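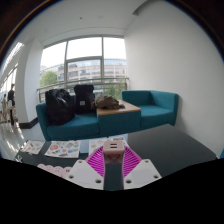

Sitting room, dark tabletop: small pale-pink block with two slots.

Hinine Guest House — spring safety walk-round
Carried out in May by Asif Naqvi, starting at the front door and working upwards as usual

1. Front steps and porch
Handrail firm: Yes
Treads sound: Partly
Comment: The second step has a lip that has lifted again after the frost. I've put a strip of yellow tape on it for now, but it does want doing properly, and I'd be so grateful if the mason could come before the walking groups start arriving.

2. Hall
Exit route clear: Yes, after moving the umbrella stand
Emergency light: Working
Comment: The umbrella stand is lovely, and I know how fond everyone is of it, but it creeps out from the wall a little more every month. Could it live in the alcove, please?

3. Sitting room
Smoke alarm: Sounded on test
Fireguard: Fits well
Window catches: One stiff, left-hand side
Plugs and leads: No scorching, no frayed flex
Comment: Please keep leads off the hearth rug, where people catch their toes. The window catch only needs a drop of oil and I'd have done it myself if I'd had the can with me.

4. Kitchen
Fire blanket: On its hook
Extinguisher: Gauge in the green, tag number 2797
Fridge temperature: Satisfactory
Comment: The extinguisher has drifted behind the bread bin again — a small thing, but you want your hand to find it without thinking. The gas hob was serviced by the man from Ernska, who left his sheet in the drawer with the tea towels. I've moved it to the folder.
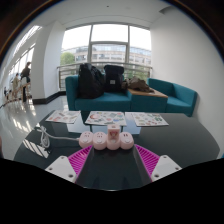
5. Stairs and landing
Carpet rods: 18 checked, one loose near the top
Banister: Firm
Comment: I gave the loose rod a turn with a screwdriver and it has held, though I'd like somebody to look at it again in a fortnight. The landing bulb is rather dim for older guests coming down in the night, so a brighter one would be a kindness.

6. Bedrooms
Door closers: All shut fully except the Zaidi room
Window restrictors: Fitted and holding
Comment: The Zaidi room door rubs on the new carpet and stops a hand's breadth short. It's a fire door, so please treat this as the first job on the list. Planing the bottom edge isn't the answer, and the joiner should be asked to adjust the hinges.

7. Boiler cupboard
Carbon monoxide alarm: Working, replace by next spring
Cupboard clear of storage: No
Comment: Spare pillows, I'm afraid! I've carried them across to the linen room.

Costs so far
Joiner's estimate £100, steps £462. Grasia have yet to send their price for the alarm.

Next walk-round: October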